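1 Jun 2019 - textiles bench, Dromwood

**Bedding and knitwear, fold and care notes**

Carried on from the January sheet. Care labels on the Wallville lot are unreadable after laundering, so items are now logged by color and hand feel until Zuzanna Sowa finishes the fiber checks.

**Conditions**

- Room at 19 C, window closed.
- Humidity 61 percent at start. Not rechecked.
- Items rested flat overnight before weighing.

**Weights**

- Twin blanket, gray, plain weave: 1,910 g
- Throw, brushed both sides: 878 g
- Maroon piece: not weighed, scale was in use for the Broslow samples

Both figures are single readings. Repeat before they go in the summary table.

**Folding on a soft surface**

Previous folds were all done on the cutting table. On a made bed the lower layer moves with the upper one, and the first crease wanders. What worked best on the gray blanket:

1. Smooth the bed cover outward from the center.
2. Lay the item down and shake out one edge only.
3. Lift at a seam, not mid-panel. Mid-panel lifts leave a peak that has to be pressed out by hand.
4. Bring the edge over in one pass and let go slowly.
5. Press along the crease with a flat palm - no dragging, it pulls the cover along.

The throw needed step 4 twice. Brushed faces grip each other and the edge stops short.

**Maroon piece**

Plain surface, soft. Knit or fleece, to be settled under the loupe. There is a thin seam at the rounded edge of the raised fold. Cover underneath is the pink and white one with the small penguin-like figures. Contrast between the two is good enough to judge edge position by eye, much better than gray on the white table cover. 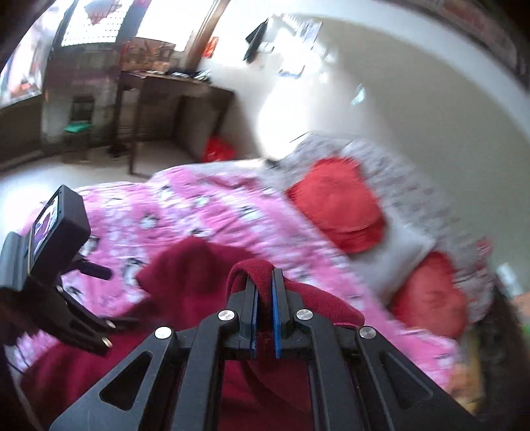 **Storage**

Yoshida shelving: heavy items on the bottom, folded edge facing out. Stack no higher than the divider. The throw goes on top because it marks under load.

**Open**

- Weigh the maroon piece.
- Second reading on blanket and throw.
- Zuzanna to confirm knit or fleece and correct the log entry.
- Try step 3 with the seam turned under.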